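September
By the Bresonstead motoring desk

My last car had a knob for the heater. I could find it in the dark, with gloves on, without taking my eyes off the road. The car I drive now has a screen, and the heater is two menus down, behind a picture of a fan.

I don't think I am old-fashioned about this. I like the screen for maps, and I would not go back to a paper atlas folded on the passenger seat. But a map is something you look at. A heater is something you adjust while doing something else, and the something else is driving.

Barbosa still fits 35 physical controls to its small hatchback, and people laugh at it for looking like a stereo from 2000. I borrowed one for a week and stopped noticing the dashboard by the second morning. The Fandomeo sedan has 3 buttons and a very good screen, and after a month I was still hunting for the rear defroster.

The usual defense is that software can be updated. It can, and that is part of my complaint. One update moved the seat heating to a different page overnight — a knob never did that to me.
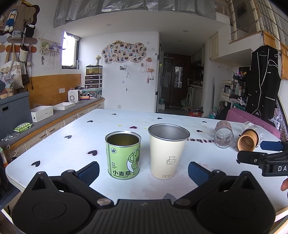
Cost is the real reason, I suspect. One panel of glass is cheaper to fit than a row of switches, each with its own wiring. Fine, but then say so, and take the saving off the price. I would pay extra for a volume dial, a temperature dial and a proper wiper stalk, and I doubt I am the only driver in Pornenia who would. Put everything else on the screen and I will look for it when I am parked.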